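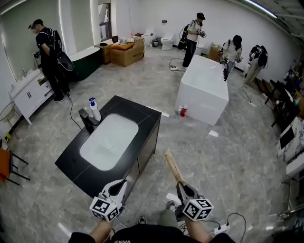 **Part-time front desk + bookings, Suksawat guesthouse, Kilholm**

Need someone for the desk from mid September thru the end of November, maybe longer if it works out for both of us. Posting this Fri 2 September and want to fill it fast, so please don't wait till the last day to write.

The hours: Thursday to Sunday, 2 pm to 9 pm. One weekend off a month, tell us which one early. Sakda Inthanon has the mornings and will hand over to you.

What you'd be doing

- check-ins, check-outs, keys, parking passes
- phone and email. A lot of email.
- bookings go in Ustidex — if you've never used it, fine, takes a day or two to learn
- taking card payments and closing out the drawer at night
- telling guests where to eat, when the Steroncombe bus goes, that kind of thing
- folding towels when it's slow

No room cleaning, we have a crew for that. No overnights either.

What we need from you

Good spoken English and handwriting other people can read. Thai is a plus, not required. You should be ok alone at the desk for a few hours, and ok with people who show up tired and cranky at 8:45. Some desk or shop or restaurant work before this would help. Must be 18 or over. There are stairs, and guests do ask for help with bags.

A car is handy but the bus stops across the street. Last one back to Steroncombe is 9:20, so if you ride it we'll make sure your out the door on time.

Pay

345 a week, paid every Friday. 70 extra for any holiday shift. Dinner on shift. If you stay thru the last Sunday in November theres a bonus of 1,000, paid with your final check. Training days are paid same as regular ones.

How to apply

Email or drop off a page about yourself — where you've worked, when you can start, a phone number for one person who's been your boss. No cover letter needed. Put "desk" in the subject line or it gets lost with the reservations.

Write to Waraporn Tanasarn, or leave it in the mail slot at 261 Suksawat Lane. Please don't call during check in, 3 to 5. Interviews are short, twenty minutes, then a trial shift (paid). Can start as soon as the 15th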